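Guides > PC Gaming > Maintenance > Pre-Session Checklist

Gaming PC safety check, with comments

Last updated 7 December 2023

I run through this list before a long session and again whenever the machine has been moved. Everything except the power checks can be done with the PC running. My own case is a Gosholm mid-tower, so a few notes are specific to it.

1. Power off at the wall, side panel off.
OK. On the Gosholm the rear thumbscrew binds. Turn it by hand, no driver.

2. Wall outlet and power strip.
OK. No scorch marks, plug sits tight. The heater is on a separate outlet and stays there.

3. Power supply cables.
Needs attention. One of the 2 graphics card plugs was not fully clicked in. Reseated it and checked the other.

4. Dust filters.
Needs attention. Front filter was gray all over. Last cleaned in September, too long with a cat in the house.

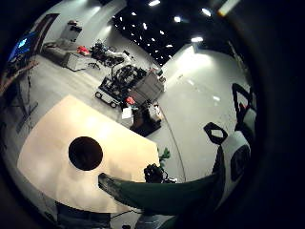
5. Fans.
OK. All 4 spin freely and no cable touches a blade. The Talukder fan at the back ticks a little at low speed. Will replace it if it gets louder.

6. Graphics card support.
OK. No sag that I can see. Bracket screw was snug.

7. Drive space.
Needs attention. The 500 GB drive was nearly full and Genside would not patch. Removed two old games, patch went through.

8. Save backup.
OK. Copied the Genside save folder to a USB stick. Cloud saves are on, but I have lost one that way before.

9. Controller battery and charging cable.
Failed. The Gindo pad's cable has a split near the plug. Cable thrown out, new one ordered. Do not tape these.

10. Headset volume.
OK. Set to low before launching anything.

Re-check items 3 and 9 next time.

Comments (3)

pellet_stove
Item 3 got me last winter. Black screen every time a big fight started, and it was the plug.

marrowgate1052
Do you vacuum the filters or wash them? Mine is the mesh kind and I'm scared of bending it.

tinroof
Would add checking that the case isn't pushed up against the wall. Mine was and it ran hot all summer.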